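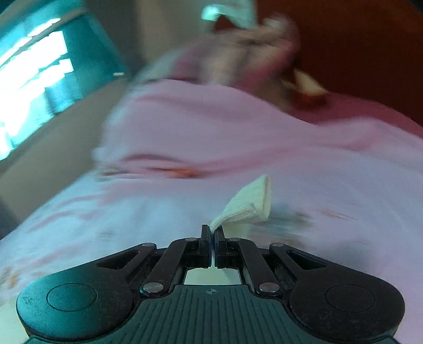 **What should a small laundry budget for its first gripper?**

Plan on the price of the tool plus a second set of fingertips, and hold back money for training time. The purchase order is rarely the largest line.

Kestholm, a linen service with 7 sites, learned that in August. Its buyers had compared two quotes, from Dultel and Poirier, on unit price alone. The cheaper one came to $2,654 per gripper. Spare fingertips were quoted separately at $503 a set, and the shipping was extra.

The company now asks vendors for a full first-year cost on one sheet. It also asks for a trial on its own stock, mostly knits and bed linen, before signing. Hatari, which leases handling equipment, offers such trials and bills them at $200 a day.

Kestholm will buy for two sites first and decide on the rest next year.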